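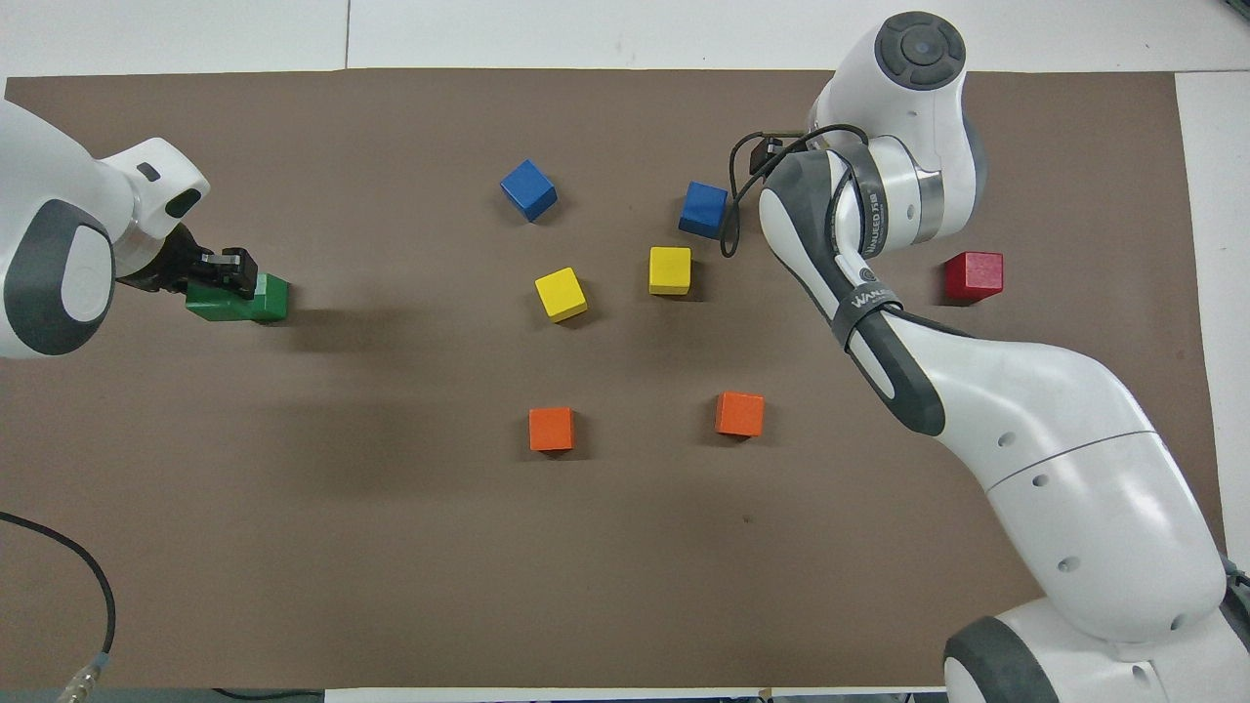
Mattes asked straight off whether the planner should be picking the order at all, or whether the order comes from the task file and the planner only does paths. In his view we keep mixing the two and then can't say which one was slow. Left open, see item 3.

Present: Kleinschmidt, Strobel, Su, Lenz. Ruppert on the phone from Sanholm, dropped out twice.
Date: 12/31/25
Notes: Ute

1. Last minutes
OK. One fix — the gripper timeout was Bastian's item, not Pui-shan's.

2. Perception
Pui-shan: color labels now come from the new classifier. Yellow and orange still swap when the cubes sit close together. Long green block gets split in two if the gripper covers part of it, then the tracker opens a second ID and never closes it. Test set is 173 views, 18 wrong, nearly all of those yellow/orange. She wants to hold the ID while the gripper state is "closed" and not re-detect till release. Mattes fine with it. Helmut worried about a dropped block, the tracker would carry on as if it was still held. Agreed: hold the ID, but check finger width every cycle, drop the ID if it goes to zero.
Brown paper stays on the table, the plain white top gave too many false edges.

3. Planner, two arms
Long one. Both arms are planned in turn right now, second one waits for the first to clear. Bastian has the shared-zone version on a branch: each arm locks a zone, the other plans around it. Works in sim. On the table the right arm's zone is too big, its elbow locks out most of the middle and the left arm just sits there holding its block. Median plan time 202 ms on the branch, 93 on main. Mattes says slower is ok if nobody waits. Bastian not sure, wants to shrink the zone to the real link shapes first.
Cables are not in the collision model. Helmut: they should be, at least a fat capsule near the wrist. Bastian will add it, expects plan time to go up agian.
Task order: no decision. Mattes to write half a page, both options.

4. Birhane tooling
Log viewer crashes on files from the left arm, timestamps are in a diffrent unit. Known since Estthorpe. Pui-shan has a patch, needs review. Ute asked for the replay button to come back, no one remembers who took it out.
Config: stop editing on the machine. Again. Everything thru the repo.

5. Tister release
Helmut wants a date. Not before item 3 is settled. January, probably second half — Helmut to tell them that and nothing more exact.
Release has main planner unless the branch is merged by then.

Actions
Pui-shan — ID hold plus finger width check
Bastian — zone shapes, wrist capsule, new timings after both
Mattes — half page on task order; review viewer patch
Helmut — call Tister
Ute — find the replay commit

AOB
License server moves over the break, expect it down for a morning. Next meeting when Mattes has his page.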